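톨틀리 욕실 전시장 갤러리: 양변기 코너

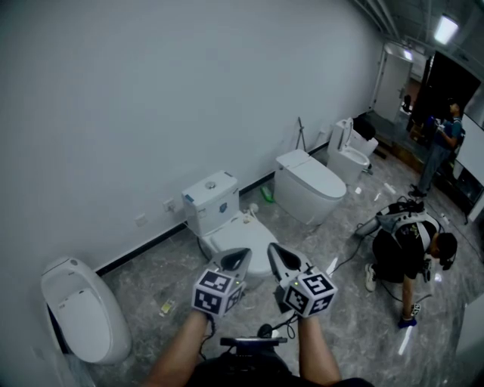
전시장 둘러보기 | 양변기

회색 톤 벽과 대리석 무늬 바닥으로 꾸민 톨틀리(Toltley) 전시장의 왼쪽 벽면입니다. 형태가 다른 흰색 양변기를 벽을 따라 한 줄로 놓았습니다. 탱크가 있는 제품과 없는 제품의 크기 차이를 한자리에서 비교할 수 있습니다.

달걀형 양변기
전체가 둥글게 이어지는 키 큰 제품입니다. 표면에 광택이 있고 뚜껑은 타원형입니다. 모서리가 적어 마른걸레로 닦기 쉽습니다.

투피스 양변기
사각 탱크 위에 둥근 물내림 버튼이 있습니다. 탱크 앞면에 작은 파란색 태그가 붙어 있고, 위쪽 가장자리에는 파란 테이프가 있습니다. 검은색 케이블은 가까운 벽면 콘센트에 연결했습니다.

스마트 양변기
뒤쪽 본체는 각진 상자형이고, 닫힌 뚜껑은 매끈한 타원형입니다. 탱크가 높은 제품과 나란히 보면 인상이 꽤 다릅니다. 전원이 필요한 제품이므로 댁의 콘센트 위치를 먼저 확인해 주십시오.

탱크형 양변기
시트를 올려 두어 안쪽을 볼 수 있습니다. 탱크는 벽 쪽에 있습니다. 바로 뒤의 흰색 제품은 윗부분이 검은 덮개에 일부 가려져 있으며, 이 페이지에서는 따로 소개하지 않습니다.

벽과 바닥
벽은 밝은 회백색이고 아래쪽에 검은색 걸레받이를 둘렀습니다. 콘센트 두 개는 걸레받이 바로 위에 있습니다. 바닥에는 작은 포장 조각이 군데군데 떨어져 있습니다. 바닥재 견본은 입구 쪽 상담 테이블에서 따로 보실 수 있습니다.

상담 전에 준비하실 것
벽에서 배수구 중심까지의 거리를 재어 오시면 설치할 수 있는 제품을 바로 추려 드립니다. 문을 열었을 때 남는 폭과 급수 밸브의 위치도 적어 오십시오. 기존 양변기를 철거해야 하는 경우에는 욕실 전체가 나온 사진이 한 장 필요합니다.

방문 안내
전시장은 오전 11시에 엽니다. 주차는 건물 뒤편에 16대까지 가능합니다. 제품 상담은 트리니다드 우르키호(Trinidad Urquijo)가 맡고 있습니다. 세면대와 수전은 같은 층의 킨콤(Kirncombe) 코너에서 보실 수 있고, 욕실장과 거울은 4월부터 요렌테(Llorente) 코너로 옮겨 전시합니다.

다음 갤러리: 세면대와 수전
목록으로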